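Sorting Out Hand-Held Grippers: A Gallery With Reservations

4 min read · 34 shares · 9 comments

Burulitz sells its hand-held gripper kit on the promise that anyone can pick up a pair and record useful demonstrations in the first hour. Sununow says much the same about its software, which is supposed to turn those recordings into a policy your arm can run. We've heard this before. So we borrowed time with two-handed setups and tried them on the sort of junk that lies around any room, with no foam cubes and no props supplied by the vendor.

I went in doubting three claims: that soft pads can handle anything, that marker tracking takes care of itself, and that what you record with your hands carries over to a machine. I came out doubting two and a half of them. The half goes to the pads.

Small, light, flimsy items are where most gripper demos go quiet. The brochure pictures always show an apple. Give me a scrap that weighs next to nothing and lies flat, because that's what real tables are covered with. You have to bring the tips down almost to the surface, and a soft tip wants to fold before it gets under anything. We gave the pads 100 tries on light scraps over the whole trial and logged 34 clean pickups. The sales sheet has no row for that.

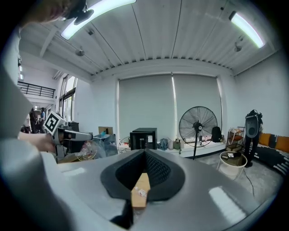
Pad tips over a crumpled scrap, with the second gripper and its marker cube off to the left.

The marker cube deserves its own complaint. It's a printed square pattern on a white block, and it works well as long as a camera can see it. Turn your wrist the way a person naturally turns a wrist, and the pattern may be facing the wall. Burulitz's answer is to train the operator. Fine, but then the "anyone can do it" line has to go, and the hourly cost goes up with it. Rirkitz, whose tracker we tried back in June, skips printed markers and drifts instead. Pick your poison.

Bottles are the opposite case, and every vendor loves them. They're big, they give a little under pressure, and a curved pad wraps around one nicely. I'd be more impressed if holding a bottle told you much about holding anything else. It mostly tells you the fingers open wide enough. See-through plastic is harder on the camera side, and I'd like to see numbers on that from somebody who isn't selling the camera. 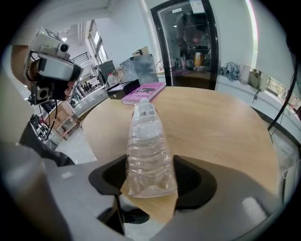 Clear water bottle, ribbed, held lengthwise between the black pads.

Credit where it's due: the wide pads spread the load better than the narrow ones Saengthong ships, which left dents in thin plastic at the same setting. Saengthong's fingers did better on card edges and thin boxes, so I wouldn't call this a win for either side. Swapping pads takes a hex key and more patience than I have after lunch.

Now the recordings. Over the trial we saved 681 clips and threw out more than I'd like, mostly for lost tracking and for hands getting in the way of each other. Two grippers in one pair of hands sounds natural until you try to pass an object across. You start steering by what the camera needs to see, and your motion gets stiff and slow. A policy trained on stiff and slow will be stiff and slow, whatever Sununow's dashboard scores it.

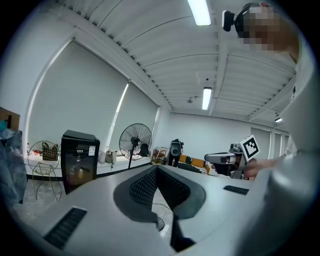
Wearing a camera on your head adds to this. It gives the software a second viewpoint, and I understand why people want that, but after a long session the strap is all you think about. You also learn to hold your head still and move only your arms, and I'd question how natural any of that data is. Burulitz says a lighter mount is coming. The current one was also going to be the lighter mount.

Would I buy a pair? To collect data on boxes, bottles and cups, maybe, at a lower price and with spare pads in the box. For small flat stuff, no. We're asking Burulitz for the stiffer tips they keep mentioning, and if those show up we'll run the same scraps again and post the count, good or bad.

9 comments · 34 shares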